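Consuelo Beltrán wrote:
> Is anyone doing the Zitdale trail 14 miler in August? I'm scared of the last hill and my longest run so far is nine.

Hi Consuelo,

I'm in! Khôi Phan and I ran it last year and the hill is long but not that steep – walk the first bit if you need to, half the field does. You've got time to get a 12 in before then.

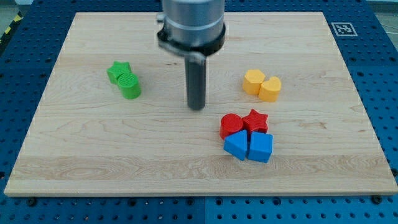

Parking fills up early, so Khôi and I are leaving my place at 5:40 and there's room for three more in the van. Ánh Từ already called the front seat.

Oh, and bring your own bottle, they only had tiny cups at the second water stop.

Tuấn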